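3 November 2023

Dear Anahera,

I'm so glad to be writing this one! When you visited in July we had a borrowed room, a box of donated puzzles and a lot of hope. The Barredo Toy Library now has its own front door, its own shelves, and families coming back week after week (some of them twice in a week, when the weather is bad).

## Where we are

- Member families: 65, all signed up since we opened
- Toys, games and puzzles cataloged: 3067, counting each boxed set as one
- Loans per opening day: still being worked out, see below
- Spent on shelving and storage: within budget

The catalog took far longer than we planned. Declan Cronin did most of it in the evenings, and he rewrote the labels once we found that parents look for things by age and children look for them by color. The new labels have both. Returns are much quicker to put away now, and the under-fives have started "shelving" their own, with mixed results but great pride.

We also changed the loan period. Two weeks was too short for families on the Volwood side of town, who have one bus to catch and often a stroller to get onto it, so everyone now gets four. Late returns dropped right away.

## What has been harder

Missing pieces! A puzzle with one gap is no fun to take home, and we were checking every box by hand at the desk while a line built up behind. Guido Amato suggested weighing the boxes on a kitchen scale when they go out and again when they come back. It works well for the big sets and badly for the tiny ones, so we do a bit of each.

Our loan figures for the first month are also patchy. The notebook and the spreadsheet disagree, and I would sooner send you a good number next time than a guess now.

## Wooden toys and early play

This part of your grant has been a joy. Sombat Suwannarat ran the first repair morning, and parents sanded, glued and oiled alongside him while the kids tested the results. Small, simple pieces go out more than anything else we own, and we'd like to put more of the remaining money there, if you agree.

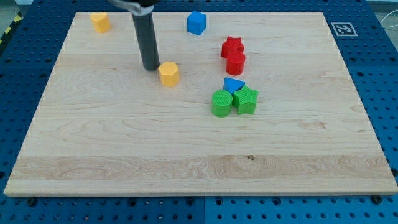 *Small colored shape blocks on a maple board.*

## Next steps

1. Open one evening a week for parents who work days.
2. Start a shelf of toys for children with low vision, with advice from the Josov family center.
3. Reach 100 member families by the next report.

The only change we're asking for is to move $400 from printing to wooden toys. Could you let me know whether that needs a form or whether an email will do? The receipts are in the shared folder.

With warm thanks,

Lindsay Hollis
Barredo Toy Library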